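Fitting out the washroom display at Hirkon

Published 5 August 2026

The Histden showroom of the bathroom supplier Hirkon reopened in January after a refit of its ground floor. The display manager, who has worked there for 13 years, is responsible for how the sanitaryware is set out, cleaned and dressed. We asked her how a room of toilets is kept in a state fit for customers.

The first matter is spacing. “People want to walk round a pan and look at the side of it,” she said. “If two are set close together, the eye goes to the gap and they ask about the gap.” The old layout held more than 22 pans along one wall. The present one holds fewer, set out at different angles so that the bowl can be viewed from the front and the seat in profile.

None of the display pans is plumbed in. This makes them easier to move but harder to keep clean, as dust settles in the bowl and is not carried away. She has them wiped with a damp cloth and then a dry one, starting under the rim and finishing at the foot. Scouring powder is not allowed in the building. “It takes the shine off the glaze in small patches. Under shop lighting you see every one of them, and there is no putting it back.”

Seats are checked separately. A hinge that has worked loose will let the seat sit slightly to one side, and customers tend to take this as a fault in the pan. Her staff tighten the fixings by hand and go no further. The seats are left down overnight and opened in the morning, apart from the soft-closing types, which are left closed so that visitors can try them.

Dressing the display is a smaller job and one on which she has firm views. Towels and plants were removed during the refit. Ribbon bows stayed, in one colour only.

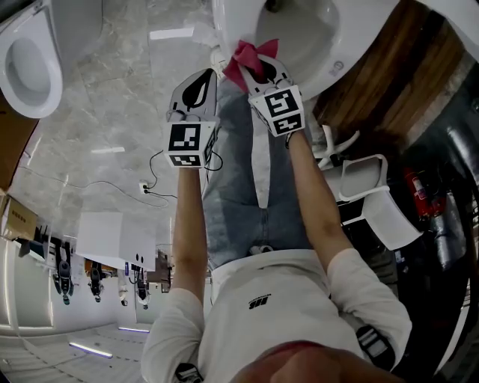
A red fabric bow, with white ceramic toilets beyond.

“A bow is cheap, it weighs nothing and it can be seen from the door,” she said. Red was chosen after a trial with silver, which was lost against the white ceramic. The ribbon is bought on a 195 metre reel from Kulkarni, a haberdasher in the same street, and cut as needed. Each bow is made with 2 loops. More than that, in her experience, and it will not lie flat.

Fixing was harder to settle. Sticky tape left a mark on the glaze that had to be taken off with spirit, and pins are of no use on ceramic. The bows are now backed with a low-tack pad – the kind sold for hanging paper notices – and placed on the lid or the cistern. They are kept off any button or sensor. “If it covers the part you press, the customer moves it, and then it is on the floor.”

Creased bows are opened out by running a thumb through each loop. Those which will not recover go into a box for wrapping small parts.

The upper floor, which carries the Ninside range of basins, will be laid out next. She expects to use the same spacing there but has not decided on the ribbon.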